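Gisto推出微观经济学自学课程“供给与市场”，配套习题库同步开放

2020年7月9日，经济学在线学习平台Gisto宣布，面向中文读者的自学课程“供给与市场”正式上线。课程讲授供给曲线、生产者剩余、短期与长期成本以及税收归宿，适合大学一年级学生、准备转专业的学生，以及工作中需要读懂市场分析报告的人士使用。

课程由Gisto内容部编写，主编为Hinata Miyazaki。全部内容分为八个单元，共51节，每节由一篇讲义和一组练习构成。讲义以文字和图形为主，不要求学员具备微积分基础。涉及求导的内容单独放在附录里，学过微积分的学员可以自行选读。

第一单元从机会成本讲起，第二单元讨论企业在价格给定的条件下如何决定产量。课程把会计成本与经济成本的区别放在较靠前的位置。根据内容部整理的学员提问，初学者在这一处出错较多，常见的情况是把已经付出的沉没成本计入当期决策，或者漏算企业主自有资金和自有房屋的机会成本。

“很多人能背出边际成本等于边际收益这个条件，换一道题就不知道该从哪里下手，”Hinata Miyazaki表示，“我们在编写时把每个结论拆开，先用表格算一遍，再画图，最后才写成公式。顺序慢一些，学员做题时能找到依据。”

课程采用一家名为Burnix的烘焙企业作为贯穿全程的案例。学员在第三单元计算它的平均可变成本，判断价格下跌时应当继续营业还是暂时停产；到第五单元，同一家企业面临长期选择，需要考虑是否退出市场。案例数据前后一致，学员可以把前面算出的结果直接用于后面的练习。 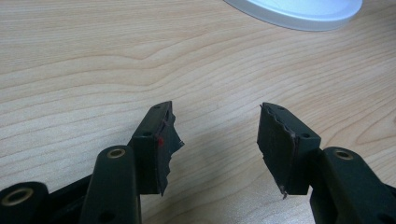

税收归宿安排在第六单元。讲义说明，税款在法律上由谁缴纳，与税负最终由谁承担，是两个不同的问题，后者取决于供给弹性和需求弹性的相对大小。需求弹性较小而供给弹性较大时，消费者承担的部分较多；反过来，则由生产者承担较多。单元练习要求学员分别计算税后的买方价格、卖方价格、政府税收和无谓损失，并在图上标出对应的区域。

第七单元讨论价格管制，包括最高限价与最低限价。第八单元介绍外部性，内容限于基本概念和矫正性税收，不涉及较复杂的机制设计问题。寡头、博弈和信息不对称未列入本课程，计划在后续课程中讲授。

与课程配套的习题库名为Narngate，同日开放。题目按单元和难度排列，难度分为三级。第一级检查定义和基本计算，第二级要求学员结合图形作答，第三级为综合题，需要用到两个以上单元的内容。每道题附有完整解答，解答中注明所依据的讲义章节。学员提交答案后，系统会显示出错的步骤，学员可以返回该步骤重新计算，不必从头开始。

习题库中的图形题支持在网页上直接拖动曲线。学员移动供给曲线或需求曲线后，均衡价格和均衡数量随之更新。内容部建议学员先在纸上画出预期的变化方向，再用网页图形核对，尤其是供给和需求同时变动的题目。这类题目往往只能确定价格或数量其中一项的变化方向，另一项取决于两条曲线移动的幅度。

课程讲义可免费阅读。习题库的第一级题目免费，第二级和第三级题目需要注册付费账户。在校教师可以申请教学账户，用于布置作业和查看班级完成情况。申请时须提供学校邮箱，审核结果将通过邮件通知。

教学账户允许教师调整题目中的数字，系统会重新生成解答。教师也可以隐藏部分解答，待作业截止后再向学生开放。班级数据仅供任课教师查看，学生之间看不到彼此的成绩。教师停用账户后，班级数据可以导出为表格文件保存。

课程页面可在电脑和手机浏览器中打开，无须安装软件。由于图形题对屏幕宽度有一定要求，建议在电脑或平板设备上完成。讲义提供可打印版本，打印版中的图形为黑白线条，曲线以实线和虚线区分。

Gisto计划于明年1月推出下一门课程，主题为消费者选择，内容包括预算约束、无差异曲线、替代效应与收入效应。该课程将沿用本次的编写方式，习题也会并入Narngate。现有付费账户届时可直接使用新增题目，不另行收费。

学员如在讲义或解答中发现错误，可通过每节末尾的“勘误”链接提交。内容部核实后会更新页面，并在勘误记录中列出修改前后的文字。

关于Gisto
Gisto是一家经济学在线学习平台，提供微观经济学与宏观经济学的入门讲义、习题和教学工具，主要服务于大学低年级学生和自学者。

媒体联系：Gisto内容部 Hinata Miyazaki

联系我们 | 版权所有 © Gisto 保留所有权利 | 返回顶部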